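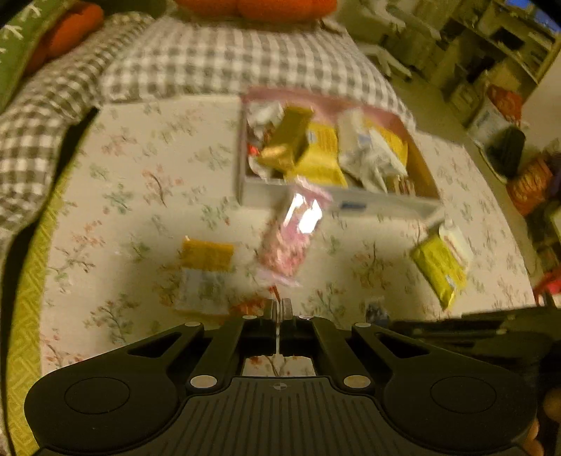

Leave the Tablecloth On

Notes > Data Collection > Opinion

The standard advice for recording manipulation examples is to start clean. Use a plain surface, one object, even light, nothing behind the table. Add clutter later, once the policy works. I followed that advice for most of a year at Bivska and I now think it is wrong for any task that is meant to run in a house. The clutter should be there from the first session, and it should be clutter the collector did not arrange.

The case for clean scenes is easy to state. A small model with few demonstrations will latch onto anything that correlates with the action. If the cloth under the object has a pattern, the pattern is one more thing to latch onto. Removing it makes the problem smaller. Training converges sooner and the first demo works in front of visitors.

The trouble is what the model learns in that smaller problem. With a gray mat and a single packet, "the packet" and "whatever is not gray" are the same concept. The loss does not distinguish them. When the policy is then moved to a table with a floral cloth, every printed leaf is a candidate. We saw this with our first packet model. It closed on a printed flower with good form and then carried nothing to the box.

Wrapped snacks and sweets make a good test of the argument because they are bad objects. The film is shiny, and the glare moves when the gripper moves. Some of it is transparent, so the color in view belongs partly to the contents. A crimped end is thin and lies close to the cloth. Two packets lying across each other in a box have no clean boundary between them. None of these properties is reduced by a plain background. A plain background only makes them matter less during training, and that is the wrong time for them to matter less.

Elli Vuorinen, who runs collection for us in Raltville, disagrees with me on the order of things. Her position is that a collector needs a simple setup to learn the tool. A person holding a gripper for the first time moves too fast, approaches at odd angles, and blocks the view with the other hand. She wants the first 200 episodes from any new collector done on the mat and then thrown out. I accept the throwing out. I do not accept the mat. If the episodes are practice, they can be practice on the real surface, and some of them may turn out to be usable.

Her second objection is stronger. Clutter is hard to describe, so it is hard to balance. In a set of 2000 episodes recorded in homes, it is possible that most of the pink packets sat near the same corner of the same box, and nothing in the metadata will show it. On a mat, the start position can be drawn from a list. This is a real cost. Our partial answer is to fix the things that can be fixed without touching the room:

- The target packet is chosen by the script and not by the collector.
- The box is moved after every 7 episodes, and its contents stay as they fell.
- Failed grasps are kept and labeled. A collector who deletes them is editing the distribution by taste.
- Anything beyond the table is left alone. Bags, chairs, toys and shelves stay where the household put them.

The last rule causes the most argument. Collectors tidy. They do it out of courtesy, and the result is a set of rooms that look like no room anyone lives in. Jennylyn Yap went through our October recordings and found that the background got neater over each visit. By the end of a visit the area behind the table was close to bare. A model trained on that could, in principle, use neatness as a clock. I doubt ours did, but I had no way to rule it out.

There is also the matter of hands. The old Heinonen protocol, which we inherited, rejected any episode in which the collector's fingers entered the view. With a hand-held gripper and a wide lens this rejects a great deal of good work, and it rejects it unevenly, with more losses on the side where the tool is held. Elsa Vainio proposed keeping those episodes and masking the same region in all of them, hand or no hand. We adopted that. The mask costs a corner of the view that carried little information about the grasp.

I should say where the argument stops. For bench work in a factory cell, the clean scene is the deployment scene, and collecting anywhere else is a waste of effort. For pretraining, the question is mostly one of volume, and I have no strong view. My claim covers fine-tuning data for tasks in occupied rooms, with soft or shiny objects, on surfaces that somebody chose because they liked the print.

Onni Turunen has asked for a proper comparison, with equal episode counts on mat and cloth and the same packets in both. That is fair, and it is being set up on the Zenov arm now. Until the numbers are in, I would ask teams who are about to buy gray mats to hold the order and record a first batch on whatever is already on the table.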